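Home Datasets Hardware Incident Notes Contact

Print this page | E-mail this page

# Komer Bag Handling Set – Data Card and Fault Notice

Maintained by: Cedgate Manipulation Group
Contact: Sofia Vrettos
Last revised: August 31, 2025

## Summary

The Komer set contains 200 recorded episodes of a two-arm robot handling soft bags on a tabletop. It was collected to support research on opening, closing and repositioning fabric items that change shape when gripped. Users should read the fault notice before training on the force channel or running any policy on physical hardware.

## Contents of each episode

- Video from a fixed camera and from cameras mounted at the wrists
- Joint positions and commanded gripper width for both arms
- Estimated grip force for both arms
- An operator note in plain text, where one was entered

Wrist views are stored in the orientation in which they were captured. The fingers enter from the bottom of the image, and the far side of the table is toward the top.

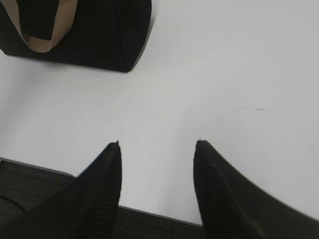 Wrist view, fingers apart, with the bag at the far left of the table.

## Fault notice: grip not released on stop

In episode 701 the operator issued a stop command while the right gripper was closed on a bag. Arm motion ended as expected. The gripper did not open when the release command followed, and it continued to hold the fabric until power to the tool was removed by hand. The same fault was later found in two further episodes. No one was injured, and the bag was not torn.

Episode numbers follow the collection log and are not consecutive, so they run higher than the size of the set.

The cause was traced to the Adow control layer. When a stop arrived during a closing motion, the layer kept the last force target and placed the release command in a queue that was no longer being read. The recorded grip force for the affected arm stayed at its last value – a flat line that may be mistaken for a steady grasp. 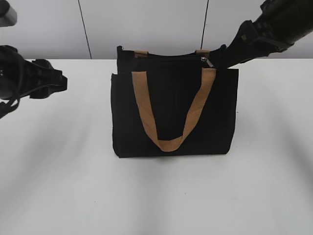 Reading time: 3 minutes

The rim of a bag is the part of the task in which the fault carries the most risk. Fabric held at the rim can pull the whole item across the table if the arm is moved by hand before the fingers are open. Operators must confirm that both grippers are free before entering the work area or moving either arm.

## Affected data

The three affected episodes remain in the set and carry the flag `hold_fault`. They have been kept for users who study fault detection. They should be left out of any training run that uses grip force as an input or a target. Video and joint positions in these episodes are considered reliable.

## Corrective action

- The Adow layer now clears the force target on any stop command.
- Release commands are sent on a separate channel.
- A release test is performed on both grippers at the start of each session.

A second review of the release channel is planned for September. Until it is complete, the Parsons test bench may be used only with an operator at the power switch.

## Known limits

All episodes were recorded on a light tabletop under even lighting. Performance on dark or patterned surfaces has not been measured. Force values are estimates taken from motor current and should not be treated as calibrated readings.

## Reporting

Reports of similar behavior should be sent to Sofia Vrettos through the Contact page and should include the episode number, the arm concerned and the control layer version.

Related items

- Adow Control Layer: Release Notes
- Parsons Test Bench: Operator Checklist
- Komer Set: File Format and Flags
- Cedgate Incident Notes: Archive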